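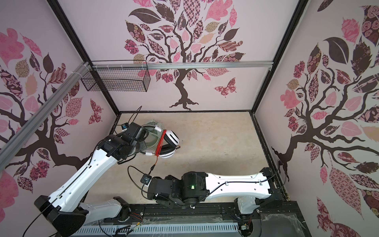
Re: Umholm sailing in October, anyone else going?

Count us in! We're in cabin 2461, two doors from the aft stairs, and I can't wait. Six nights, with Iston first and then Pamham (my favorite port on the whole route – go early, the bakery by the pier sells out).

> Does anybody know if they still do the health form at check-in? We had to
> fill one out last year and the line took forever.

Yes, they do, but you can fill it out online now! It opens 4 days before you sail. Took me a few minutes on my phone. Bring a printout anyway, the terminal wifi is terrible.

See you all on deck!

Delić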